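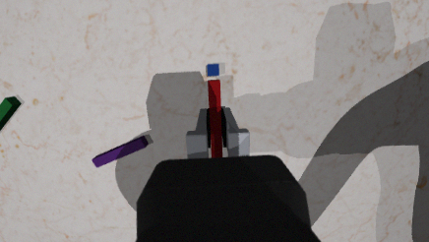 Unit 4: Stone Surfaces in Interior Design

Course handout, Department of Interior Studies, Hindcombe College

Required reading: Course Reader, pages 141 to 158.

4.1 What is meant by marble

Marble is limestone that has been changed by heat and pressure deep in the ground. The original grains of calcite grow into larger, interlocking crystals. Pure marble is white. Veins and patches of color come from other minerals, among them iron oxides, which give yellow, orange and red tones, and graphite, which gives gray.

In the trade, the word is used more loosely. Many polished limestones are sold as marble, and students should check the geological name on the supplier's sheet before writing a specification.

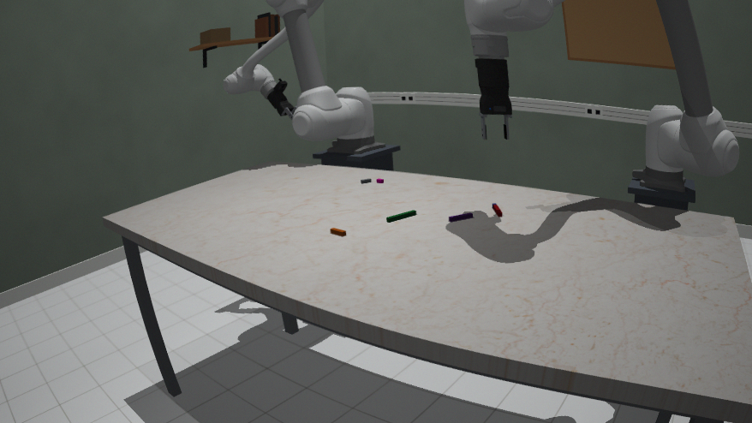 The direction in which a block is sawn also affects its appearance. A cut across the bedding tends to show long, roughly parallel lines. A cut along the bedding gives a cloudier pattern. Slabs from one block should be numbered and kept in order if the veins are to be matched at a joint.

4.2 Care and damage

Calcite reacts with acid. Lemon juice, vinegar and wine will dull a polished surface within minutes, a fault known as etching. Etching is a loss of stone and cannot be wiped away. Staining is a separate matter, in which a liquid enters the pores, and it may often be drawn out with a poultice.

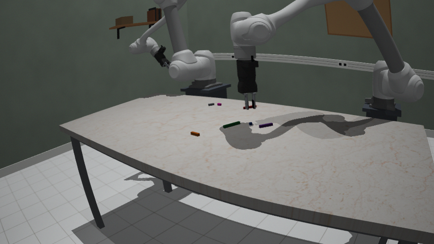
Sealers slow the entry of liquids but do not prevent etching. A honed finish shows light etching less than a polished one and is generally advised for dining and work surfaces.

Students will compare both finishes in the July workshop, held in the Mulligan Room at 2 p.m. Aprons and eye protection must be worn.

4.3 Note on color and undertone
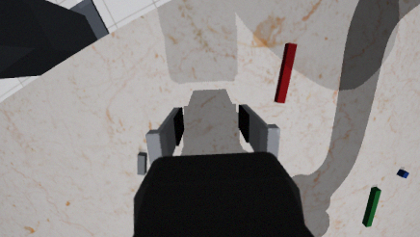
By Aoife Ní Mhurchú, Lecturer in Materials

Cream stones are rarely neutral. Most lean toward yellow or pink, and the lean becomes plain only when the sample is set beside a true white. Samples should be viewed flat for floors and counters, and upright for wall panels, under the lamps planned for the room.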